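À propos de Retska – l'atelier, les objets, les gens derrière

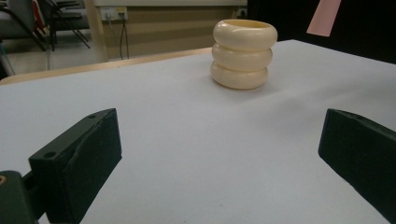 Catalogue n° 91 – p. 204

Retska fait des objets pour la table et pour la maison. Petits, clairs, arrondis. Des pots, des coupelles, des vide-poches, des soliflores. Tout part d'une idée assez bête : un anneau posé sur un autre anneau, et on regarde si ça tient.

La pièce en haut de page, c'est l'Imai. Trois anneaux superposés, le plus large en haut, le plus petit en bas, une ouverture au sommet. Ivoire mat. Notre objet le plus connu, celui qu'on nous demande encore quand on essaie de parler d'autre chose. Certains y mettent des cure-dents, d'autres des bagues, un client nous a écrit pour dire qu'il y range ses boutons de manchette et les clés de sa boîte aux lettres. Très bien. On ne donne pas de mode d'emploi.

D'où on vient

Une cuisine d'abord, puis un garage, puis l'atelier actuel – 300 mètres carrés au fond d'une cour, deux portes, une verrière qui fuit un peu par grand vent. Au début on faisait surtout de la vaisselle de restaurant, des assiettes blanches, rien de drôle mais ça payait le loyer. Les anneaux sont arrivés après, un essai resté sur une étagère tout un hiver. Quelqu'un l'a repris, a retourné l'ordre (le grand en bas, c'était trop sage) et l'Imai est né comme ça.

Ensuite Skanberg : même famille, plus bas, plus large, pour le sel, les noyaux d'olives, les petites choses qui traînent. Puis Kukness, la série haute, pour une seule tige. Les trois lignes se mélangent sans problème sur une même table, c'est fait exprès.

Comment on travaille

Petites séries. On dessine au crayon, on fait une maquette, on la laisse vivre quelques semaines sur la table du déjeuner. Si elle gêne, on la reprend. Si elle tombe, on la reprend aussi. Beaucoup de modèles s'arrêtent là, il y a une caisse entière de maquettes abandonnées sous l'escalier et on a du mal à la jeter.

Les proportions, c'est le gros du travail. Un anneau trop gonflé et l'objet a l'air d'un jouet. Trop plat, on dirait une pile de soucoupes. Le décalage entre les niveaux se règle à l'oeil, à la main, et il varie un peu d'une pièce à l'autre. On le garde. Les clients qui veulent une symétrie parfaite sont prévenus avant la commande.

Le creux entre deux anneaux nous a donné du souci longtemps. C'est là que l'ombre se met et c'est là aussi que la poussière se met. On a élargi la gorge sur les dernières versions, un coin de chiffon passe maintenant sans forcer.

Les couleurs

Ivoire, craie, sable. Un gris en préparation, repoussé deux fois. On nous réclame du noir, on a essayé, les volumes disparaissent complètement. Peut être un jour. La finition reste mate sur toute la gamme – le brillant accroche trop de reflets et on ne voit plus la courbe.

L'atelier

Une grande table recouverte de blanc pour le contrôle et les prises de vue, une autre pour l'emballage, les étagères de séchage le long du mur. Chaque pièce passe sur la table blanche avant de partir : on la pose, on tourne autour, on vérifie qu'elle ne bascule pas. Une base étroite sous un haut large, forcément, ça se surveille. Celles qui boitent vont au rayon des seconds choix, vendues sur place une fois par an, en juin. Il y a du monde, venez tôt.

L'emballage se fait en papier froissé et carton brun, sans plastique. On réutilise les cartons de nos fournisseurs quand ils sont encore bons, donc ne vous étonnez pas si votre colis porte le nom de quelqu'un d'autre.

Quelques repères

3 676 pièces sorties de l'atelier sur la dernière année complète
91 numéros du catalogue, papier puis en ligne
trois lignes permanentes : Imai, Skanberg, Kukness

Qui achète

Des particuliers surtout. Des boutiques, des fleuristes pour la Kukness, quelques hôtels qui veulent une coupelle par chambre. On travaille aussi avec des restaurants, pour ne pas oublier les assiettes du début. Pour les commandes au dessus de trente pièces, il faut compter un délai, on ne stocke presque rien.

Entretien, vite fait

Chiffon doux, eau tiède, savon. Pas de lave-vaisselle pour l'Imai. Pas d'éponge qui gratte, elle laisse des marques brillantes sur le mat et on ne sait pas les enlever. Un feutre sous la base si votre table est fragile, on en glisse un dans chaque boîte.

Remplacements

Pièce arrivée cassée : une photo du colis, une photo de la pièce, on renvoie. Pièce cassée chez vous deux ans après : écrivez quand même, il nous reste parfois un exemplaire du même lot dans un ton proche.

Nous rendre visite

L'atelier se visite sur rendez-vous, en petit groupe. Prévoir des chaussures qui ne craignent pas la poussière. Le café est offert, le parking est compliqué – la cour sert aussi aux livraisons du voisin, se garer plutôt dans la rue et finir à pied.

Presse, boutiques, questions diverses : passer par le formulaire de contact, on répond dans la semaine, un peu plus lentement en juin.

Page mise à jour le 14 août 2021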